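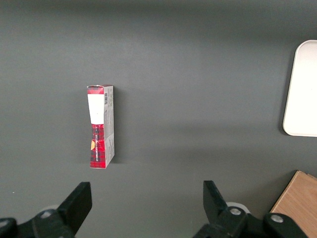
When does the demonstration table have to be checked on an open day?
Before the first group comes in, again after the midday break, and any time an arm has stopped on a fault. The full list is done in the morning. The midday check covers sections 2, 3 and 5 only.

Wovora Open Day — Demonstration Area Checklist
Site: Stasgate building, ground floor, room 11
Date of check: 9 Oct 2025
Form 893, to be kept with the room log
Marks used: OK, FIX (put right before visitors enter), NOTE (may run, follow up later)

1. Room and visitor line

1.1 Floor tape in place and not lifting: FIX
Comment: Tape had come up at the corner near the door. Replaced with new tape and pressed down. Checked again at the second walk-through, holding.

1.2 Visitor barrier closed on all open sides: OK

1.3 Group size posted at the door: OK
Comment: Limit is 16 visitors per group plus the host. The old sign gave a different limit and has been taken down.

1.4 Exit route clear: FIX
Comment: Two stacks of folding chairs were left in the hallway by the exit. Moved to the storage room. Please do not bring them back until the last group has left.

1.5 Lighting over the table even, no flicker: OK

2. Arms and mounts

2.1 Base bolts tight, both arms: OK

2.2 Gripper bolts tight, both arms: OK
Comment: Checked by hand with the short wrench. The long one does not fit behind the bracket.

2.3 Finger tips clean and seated: NOTE
Comment: Slight wear on one tip. Good for this visit. Order a spare pair before the December visit.

2.4 Cables free through full travel: OK
Comment: Ran both arms slowly to each end of travel with one person watching the cables. No pulling.

2.5 Status lights working at both bases: OK

2.6 Speed limit set to visitor mode: OK
Comment: Setting was already on when we arrived — still has to be confirmed on the screen each time, and initialed.

3. Table and demonstration items

3.1 Table surface clean and dry: OK

3.2 Items limited to the approved set: OK
Comment: The bottle, lemon, box, tray and drawer cabinet are all on the Dagdag item sheet. Nothing goes on the table that is not on the sheet, including items visitors offer.

3.3 No glass, no blades, no open liquids: OK

3.4 Upright items stable: NOTE
Comment: The tall box is narrow for its height and will tip if bumped. This is acceptable for the demonstration. If it falls, the host stops the arms first and then stands it up. Do not reach in while an arm is moving.

3.5 Items spaced so that each can be approached separately: OK

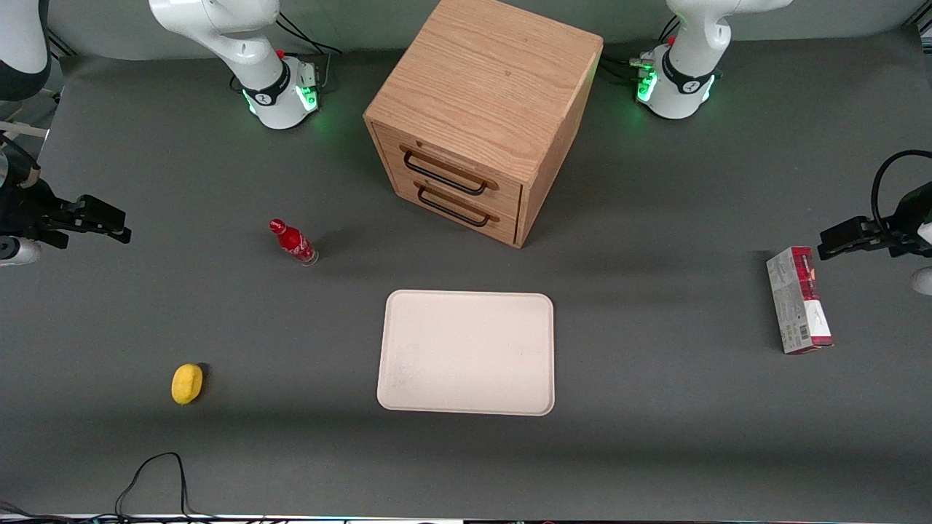
Item 3.5: table layout with both arms and the drawer cabinet.

3.6 Drawers open and close without sticking: OK
Comment: Lower drawer is a little stiffer than the upper one. Opened it 7 times by hand, no change.

3.7 Loose cable on the table surface: NOTE
Comment: Thin black cable near the front edge. Keep it away from the items and tape it down at the next full service.

4. Stops and controls

4.1 Host emergency stop tested: OK

4.2 Second emergency stop tested: FIX
Comment: Stop worked, but the button was hidden behind the Warker display stand. Stand moved to the left wall. The host must be able to see both buttons from the speaking position.

4.3 Restart only from the control desk: OK

4.4 Controls locked when the desk is not staffed: OK

5. Host briefing

5.1 Host has read the stop procedure: OK

5.2 Visitors told to stay behind the tape and keep bags off the barrier: OK
Comment: Say this before the arms are switched on. Last time it was said halfway through and half the group did not hear it.

5.3 Children kept with an adult: OK

5.4 Question time held with arms paused: OK
Comment: Paused means paused at the desk. An arm that is waiting for its next move does not count.

Result: Area released for visitors after items 1.1, 1.4 and 4.2 were put right.

Open items for follow-up: 2.3 spare finger tips, 3.4 add the stop instruction for the box to the host card, 3.7 cable.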